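# Learning to walk slowly

09/12/2020 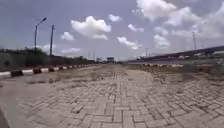
*The paved road, with its black and white curb on the left side.*

When I moved to Nokville I did not know how to walk. I mean that I knew only how to go to places. In my old city I walked fast to the train, fast from the train, and I could not tell you the colour of any door on my own street.

My flat is at the Ninus end of town, and the nearest shop that sells decent bread is Yeoh, on the other side. There is a bus, but it comes every second hour, and in my first winter I missed it often. So in June I began to go on foot. It takes me much longer than the map promises. The map does not know that I stop.

At first I took headphones. I was following a language course, with long lists of verbs, and I thought I would use the time well. After two weeks I noticed that I remembered the verbs but nothing of the road, and I left the headphones at home. My English has perhaps suffered from this. My mood is better.

I want to write down what I have learned, mostly for myself.

The first kilometre is always bad. My legs are heavy and I think about messages I did not answer. I used to take this as a sign that I should turn back. Now I wait for it to pass, and somewhere near the Uteck warehouse it passes.

Shoes matter less than socks. I bought expensive shoes, 300 dollars, and still had blisters, because I wore them with the thin socks I use at the office. A neighbour's old advice was to put soap on the heel. I tried it and I do not recommend it.

Carry a bag with two straps. Bread is light, but potatoes are not, and if you carry potatoes on one shoulder for five kilometres you will feel it when you brush your teeth next morning.

Greetings are a difficult matter. Where I grew up, you do not say hello to a stranger unless you need something. Here people lift one finger, or say "g'day", and are already behind you before you have chosen an answer. I practised at home. I have now a small nod that seems to be accepted by everybody, including dogs.

On hot days I leave at six in the morning, when the air is still soft and the magpies are loud. Yeoh opens later than that, so I sit on the step and eat a banana. I have come to like this waiting as much as the walk — it is a part of the day when nothing can be asked of me.

Last week a colleague offered me her old bicycle. It is a kind offer and a good bicycle, blue, with a basket big enough for the potatoes. I said I would think about it. I am still thinking, and tomorrow I need bread.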